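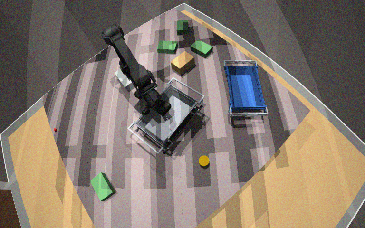

How does a robot learn to put blocks away?
A person shows it. They guide the robot through the job again and again, and a computer keeps a record of every move.

Two ways to show a robot
The first way is by hand. You hold the arm and push it gently where it needs to go, a bit like helping a small child hold a pencil.

The second way is by remote control. You move a handle or press keys, and the arm copies you. At Nollum we mostly use this one, because it also works with a robot inside a computer. A computer robot is called a simulated robot. If it drops a simulated block, there is no mess to tidy up.

What goes in a lesson?
One go at the job is called a demonstration. Our block lesson, Pimance, has 200 of them. The blocks and the two open boxes are in different places each time, so the robot can't just learn one path by heart. The shortest go took 9 seconds. We threw out 14 goes where the person driving got muddled.

What happens next?
The computer looks for patterns in the recordings – where the arm went, and what was near it. Then the robot tries alone. It may miss a block or stop halfway, and then people record more goes to help with the tricky part.

Words to know
Gripper: the part at the end of an arm that picks things up.
Joint: a place where the arm bends or turns.

Page last checked: 07/09/2022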